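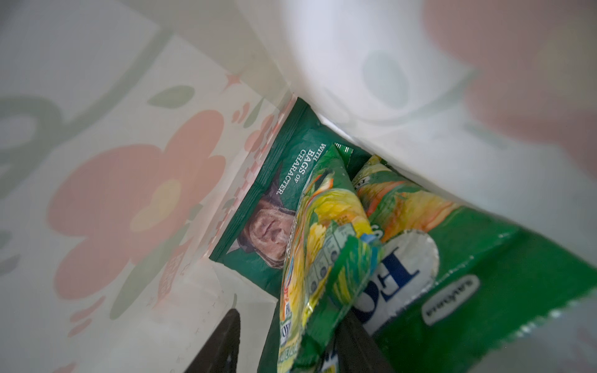
Good morning, and thank you to Sarkon for hosting the spring meeting on retail packaging and local recycling. My remarks concern the paper carrier bag and what becomes of it after the sale. Many stores now choose a printed bag, such as a white one with a large salmon-pink flower and a strip of pink-and-white checks, and customers tend to keep such bags for a second use.

Pause for the first chart. The Branow survey covered 167 households over 30 days in March. Nearly 30 of them reported keeping no bags at all.

Ms. Quezada will address ink and coatings after the break – please hold those questions for her. Sorting rules differ between the three districts, and the printed guide lists each one. Copies are at the registration desk.

Next slide: collection routes.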